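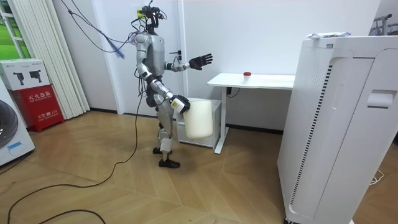
## 七月，周六，修 Dromeck 那本种苗目录

先把进度写上：书芯拆完了，书脊上的老胶清了大半，还没补页。原来以为今天能补到中间那几帖，想多了。

这本东西是1910年 Dromeck 的种苗目录，布面硬壳，开本比我以为的宽，拿在手里沉甸甸的。内文是机制纸，黄得很均匀，书口一圈颜色深，往里就浅下去。彩色插页好得不像话，豌豆荚那一页的绿还是绿的，大黄那页的红也没怎么退。我翻到甘蓝的时候看了半天，那个年代的人真舍得给一棵甘蓝画阴影啊！（干活的时候老是忍不住看书，这毛病改不了，索性写进来。）

毛病也不少，按我检查的顺序记：

- 前书壳和书芯之间的铰链全裂，靠一点纱布连着，一掀就晃
- 书脊布上下两头都烂了，上头缺一块，下头还挂着毛边
- 缝线断在前几帖，后面的还绷着，一松一紧，书芯就往前歪
- 两张折页地图沿折痕裂开，其中一张裂到了图框里
- 封底内侧有人用透明胶带补过，胶已经发黄发脆，基膜一碰就起来，胶留在纸上
- 铅笔字好几处，是以前的主人记的播种日期，这个不动

铅笔字那条多说一句。交书来的时候附的条子上写“请清洁干净”，我理解的干净是去浮灰，擦铅笔字得另外问。已经留了条子去问，答复没来之前，谁都别拿橡皮碰有字的地方，空白页边可以擦。这本书里最好看的东西除了甘蓝就是那些铅笔字，某一年的蚕豆种得太早，旁边画了个很重的叉，看得出来气得不轻。

### 浮灰

先用软毛刷从订口往书口刷，一页一页来。这活儿没有捷径，我试过快翻着刷，灰全跑到订口里去了，再弄出来更费劲。刷完用橡皮粉轻轻揉，打圈，粉变灰了就扫掉换新的。插页不揉，彩色的油墨面上有一层光，揉了会发乌。以前在一本别的书上吃过亏，只在角上试了一点点，那一点点现在还看得见，每次想起来都难受。

书口的灰比较顽固。把书芯夹紧了再刷，别松着刷，松着刷灰会往页子中间钻。夹的时候垫吸水纸，夹板边上那个小豁口朝外（上回有人朝里放，压出一道印子，不点名，可能就是我）。

### 拆书壳

铰链本来就断了，所以拆书壳很省事，用薄刀片把剩下的纱布挑断就行。书脊布得留着，烫金的字在上面，是原物。布和里面的空背纸粘得不算牢，我从上头烂掉的地方伸竹片进去，一点点往下推，推到中间的时候听到一声细细的响，停了，换方向从下头推，最后在中间会合。布整条下来了，没有新裂口，高兴得我站起来走了一圈。

取下来的书脊布夹在两张硅油纸中间，放在灰色硬板夹里，夹子外面贴了签。别当废料收走！

### 清书脊

老胶是动物胶，硬得像糖壳。直接刮会带下纸纤维来，尤其是帖与帖之间的沟里，刮刀一滑就伤到折缝。所以还是老办法，上浆糊敷着：调稠一点的小麦淀粉浆，厚厚涂一层，盖保鲜膜，等它把胶泡软，再用骨刀平着推。

时间我一直拿不准，这次没看表，看的是颜色。胶从琥珀色变成发白发浑的时候，就能推了；要是推起来还发涩，盖回去再等等。千万别等到浆水渗进折缝里去，纸吃了水会鼓，干了以后书脊那边比书口厚一截，后面扒圆的时候全是麻烦。

我分段做的，先上头一段，推干净，拿吸水纸吸一遍，再做下一段。整条一起敷看着快，推到后半段的时候前面的早就又干了，等于白敷。现在还剩下头一段没清，我用吸水纸包着，压了轻的板子，放在台子里侧。

推下来的胶是一条一条的，软的时候像煮过头的粉条，味道也不敢恭维。随手抹在废报纸上包起来扔，别冲水池，会堵。

### 拆帖

一共17帖，每帖都在订口第一页的下角用软铅笔轻轻编了号，拆完按顺序摞着。线是从帖子中间剪的，剪断以后从背后抽，抽不动就再剪一刀，不要硬拽。硬拽的结果就是针眼变成裂口，本来不用补的页也得补。

前面几帖的外层纸折缝磨得很薄，对着光看就像一排小窗户，肯定要加补条。中间的帖子基本完好，只有针眼稍微大了点，我打算原样用。后面几帖又差起来，最后一帖的外层干脆断成单页了。

有一处很怪：目录中间夹了一张订购单，跟着书一起缝进去的，折法是反的，空白面朝外。开始我以为是装错了，后来看针眼，跟前后的帖子严丝合缝，所以出厂就是这样。照原样缝回去，别“纠正”它。我在帖子上夹了纸条写明白了。

### 胶带

这部分最讨厌，单独开一小节骂一骂。

基膜很好揭，用镊子夹住一角，贴着纸面往回拉，几乎没有阻力。留下的胶就难办了，已经钻进纤维里，颜色是那种茶渍黄。先用生胶块滚，能带走表面那层黏的；剩下的颜色我不想追，追下去就得上溶剂，而这一页背面印着价目表，油墨在溶剂底下会怎样我没把握。在不起眼的页角用棉签点过一下，棉签上有一点灰，到底是灰尘还是墨，说不准。那就停。黄就黄着吧，反正在封底里面。

有一条自己提醒自己：以后收书的时候先看封底内侧。我收这本的时候光顾着看地图了，胶带是拆的时候才发现的，报工时就报少了。

### 补折页

两张地图我先做了裂得轻的那张。展平的时候没有喷水，只是放在微微潮的吸水纸之间闷着，隔一层透气的膜，让折痕自己松下来。然后换到干吸水纸里压。压出来比我预想的平，折痕还在，但是不会翘着了。

补纸用的是薄楮皮纸，撕边，不剪边。撕的时候先拿水笔画一道，沿着湿痕拉开，纤维留得长一点，贴上去摸不出台阶。浆要稀，稀到刷子上挂不住的那种程度，涂在补纸上，用镊子搭过去，垫纸，压，换纸，再压。

图框那里的裂口有一小段错位，拼的时候我先用小铅块压住左边，慢慢推右边，推到图框线接上为止。铅块底下要垫东西，它会留灰印。拼好以后退远一点看，线是连的，凑近看能看到一道细白线，我觉得这样正好，不打算补色。补色这个事各人有各人的主张，上次茶歇的时候还争起来过，我站在不补那边，那天被说是懒。也行吧，懒也是一种主张。

另一张留着，裂得重，背面还有一条旧的牛皮纸补条，补条得先下来。用甲基纤维素敷上去闷软，估计能揭，但那条补条跨着折痕，怕揭的时候连着折痕一起走。先不动，想清楚再动。

### 料

线用 Bjarnason 的亚麻线，细的那一号。粗的那号缝起来更稳，可是这么多帖，粗线会把书脊撑得很厚，扒圆的时候变成一个大馒头。上回那本乐谱就是个馒头，到现在还放在架子上让人笑话。线先过蜂蜡，过完用手指捋一遍，把多余的蜡捋掉，不然针眼里会积蜡屑。

书布准备用 Dolleo 的，颜色挑了很久。原来的布是一种发灰的橄榄绿，日晒的地方偏棕，背光的地方偏蓝，根本没有一个“原色”可以配。我把样卡拿到窗边比，又拿到灯下比，两边挑出来的不一样。最后选了偏灰的那块，窗边看略暗，灯下看刚好。书脊新布只会在原来的书脊布底下露一条窄边，暗一点不抢眼。

浆锅还是那口 Handitz 的小双层锅，盖子旋钮松了，拿布垫着手拧，会烫。锅底有一点老浆的印子，刷不掉，不影响。煮浆的时候要一直搅，一走开就结块，结了块再过筛也不细腻，倒掉重来比较快。我今天就走开了一次，接了个电话回来，锅里一坨一坨的，很好，重来。

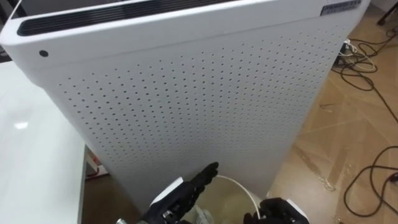 **工坊日志 · 修复台 · 七月 周六傍晚接着写**

吃过东西回来，头脑清楚一点了，把后面的打算写一写，下礼拜谁接手都能看懂。

### 缝法

原来是缝在带子上的，3根带子，间距不太匀，下面那根离书根很近。我打算照旧的针眼缝，不开新眼，所以带子位置也照旧。有人可能会觉得调匀了好看，可是针眼在那里，迁就它就对了。

带子用亚麻的，宽度跟旧带子的压痕比过，合适。旧带子拆下来已经酥了，一捏成粉，留了一小段装在封口袋里给大家看看，什么叫酥。

起针从最后一帖还是第一帖，我习惯从最后一帖往前缝，缝到前面收口，前面那几帖补过条，厚薄不一样，放到最后可以调线的松紧。每缝完一帖用骨刀轻敲一下折缝，别等缝完一起敲。拉线的时候顺着书脊的方向拉，往外拉会豁眼，这个说过很多遍了，我自己累的时候照样往外拉。

加补条的帖子会变厚，书脊会比书口肿。薄楮皮纸应该扛得住这个问题，不过还是先假装缝一遍：全部摞起来，夹住，看一眼。要是肿得太明显，后面几帖的补条就改成窄一点的。

### 扒圆和起脊

原来的书脊圆度很浅，书口那边只凹进去一点点。壳子要用旧的，所以圆度必须跟旧壳子对得上，扒过头了书壳就盖不住。我拿旧的空背纸描了一条弧线在卡纸上，剪下来做样板，跟书脊布放在同一个硬板夹里。扒的时候比着样板来，敲几下比一次。

起脊也浅。旧壳的纸板很薄，脊高跟纸板厚度一样就停手。锤子用圆头的那把，木柄缠了胶布的。敲的方向从中间往两边扫，不要垂直砸，砸出来的印子隔着纱布都看得见。

书脊上胶用浆打底，干了再上一层浆和胶混的。有人问过为什么不直接用白乳胶，快，也结实。快是真快，可是将来下一个修的人打开一看，会骂我，就像我今天骂贴胶带的那位一样。

### 回壳

旧壳内侧的衬纸是一张印着小叶子纹样的纸，棕色，跟着铰链一起裂了。衬纸沿铰链揭起一窄条，新的布铰链塞到底下去，再把衬纸粘回来。揭的时候刀片贴着纸板走，宁可带起一点纸板也别把衬纸揭薄。

新书脊布先上，折好上下两头，再把旧书脊布贴在上面。旧布边缘要修掉毛，只修散出来的线头，不动布身。上头缺的那一块就让新布露着，不填。旧布背面的老纸要磨薄，磨到手摸起来软了就行，太厚的话贴上去书一打开就拱起来，烫金字会在折弯的地方掉粉。掉过一次，那本书的主人倒是没说什么，我自己睡不着。

四个书角也软了，像受过潮的饼干。浆稀一点，用细针管打进纸板分层的缝里，捏紧，夹小夹子，夹子下面垫硅油纸。封面左上那个角缺得多，加一点纸浆填，填完包回原来的布。布不够就算了，别去拉扯。

### 盒子

修完要配个盒子，翻盖的那种，灰布里衬纸。尺寸等书合起来再量，每次我提前量，每次都得重切。地图展开以后会不会常看？要是常看，折页还会裂在同一个地方，盒子里最好附一张说明，请人把书平放了再展开，别拎着看。说明打字，别手写，我的字别人认不出来，上回那张“勿折”被认成了“勿拆”，结果人家连盒子都没敢开。

### 杂的

台面上那叠吸水纸，边上画了蓝线的是干净的，没画的都用过，用过的只能垫铅块。今天差点拿错。

小压机的丝杆该上油了，转到一半会发出很难听的声音，隔壁都听得见。油在门后的铁罐里，少来一点，多了往下滴，滴到书上就不用修了，直接赔。

楮皮纸还剩大半卷，薄的那种，中厚的快没了。Bjarnason 的线够缝完这本，下一本不好说，订的时候顺便问问他们还出不出那种没漂过的，颜色跟旧线最像。Dolleo 的样卡我夹在目录后面了，用完放回去，别夹在别的书里，上次找了好久，最后在一本菜谱里面。

还有一件事，翻到目录后半部的时候看见一种甜瓜，描述写得特别卖力，说果肉香得能让邻居翻墙。我查了查手边的几本旧目录，都没有这个品种，大概早就没人种了。页边铅笔写着“种了，不甜”。

先到这儿。书芯压着，板夹在架子第二层，剩下那段老胶等下次来了再敷，敷之前看一眼这页“清书脊”那一节。浆倒了，锅泡着，刷子洗过，毛朝下挂在钩子上。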